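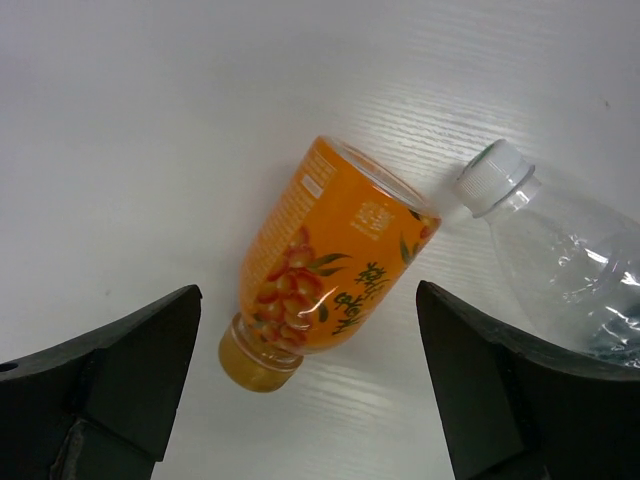 Visit to the Trukden software lab, Bekville

Our group went over to Bekville in January to see the manipulation software lab at Trukden. Most of us work on control code for packing lines, so we had asked for a morning with the software people and only a short look at the hardware. Madhu Bhatia, who leads the planning team, met us at the gate at half past nine.

The building is a former bearing works put up in 1982. Trukden has the ground floor and part of the first. The arms are downstairs and the programmers sit above them, with an open stair between. Bhatia said the stair matters more than it looks, as people used to debug from the logs alone and would miss a loose cable for days.

We started with the perception side. Their stack is called Brinell. It takes the wrist camera stream and a fixed overhead depth camera, and puts out a list of objects, each with a pose and a confidence figure. The wrist camera is used for the last part of the approach, where the overhead view is blocked by the arm. At that point most of the lower part of the picture is finger, and the software masks the fingers out using the joint readings and a model of the gripper. If the calibration has drifted, the mask is in the wrong place and a strip of black finger gets treated as part of the object. They check for this at the start of every shift by closing the gripper on nothing and comparing the outline.

The task on the bench was bottles lying on a white table. A bottle with a full printed wrap, such as the orange one with berries on the label, is easy to separate from the background. A clear one with no label is not. The table shows straight through the wall of the bottle, and what the camera mostly gets is a cap, a collar and a scatter of bright reflections. The depth camera does no better, and often reports the table surface as if the bottle were missing. Brinell deals with this by finding the cap first and fitting a body to it. When there are two bottles near each other, as with those two, it also has to decide which body belongs to which cap. The label helps with one of them and the other is worked out from what is left.

Somebody in our party asked about reading the label text to identify the product. They have tried it. At the distances and speeds they run, small print on a wrist camera is too blurred to be of use, so they match on the colour and the large artwork and leave the print alone.

After coffee we moved on to planning. The planner is named Bhatt and is older than the rest of the code. It takes the object list and proposes grasps, then scores them for reach, clearance and how far the fingers would stand from any neighbour. We were shown the scoring screen with the candidates drawn over the camera view. Grasps across the body of a lying bottle generally score best, with the fingers either side and the axis of the bottle somewhere near square to the closing direction. A bottle on the diagonal means turning the wrist first, and if a second bottle is close by, the turn itself may sweep a finger into it. Bhatt checks the turn as well as the final position. In earlier versions it did not, and Bhatia had kept a log from that period to show us.

The planner gives up after 65 milliseconds and returns the best it has. We had a long discussion over this. Our own lines use a fixed pick list with no search at all, and a hard limit seemed to several of us a sensible middle way. The figure was picked by trial and they would like to get it down.

Control was the part I had most wanted to see. The approach runs in two stages: a planned path to a point above the object, then a slower closed-loop move using wrist camera updates. If the pose estimate jumps by more than a set amount between updates, the arm stops and asks for a fresh look. The stop is set quite tight for clear plastic, and some 11 per cent of attempts on clear bottles end in at least one such pause. They count that separately from failed grasps, which I thought was a fair way to do it.

The replay tool was the best thing we saw. Every attempt is stored with the camera stream, the joint data, the planner's candidates and the software version. The test set at present has 2517 attempts in it, and any change to Brinell or Bhatt is run against the lot overnight before it is merged. A change that improves the average but breaks attempts that used to pass is sent back with those attempts listed. You can step through one on a timeline and see which module changed its mind. We have nothing like it, and I have asked for a note on the storage format.

Lunch was in the canteen next door. Parking at Bekville is limited and the second car had to go in the station car park, which is a ten-minute walk.

Two points to follow up. Bhatia offered to send the calibration check procedure, which would suit our own grippers with few changes. I also said we would lend them a crate of our awkward clear containers to try on the bench.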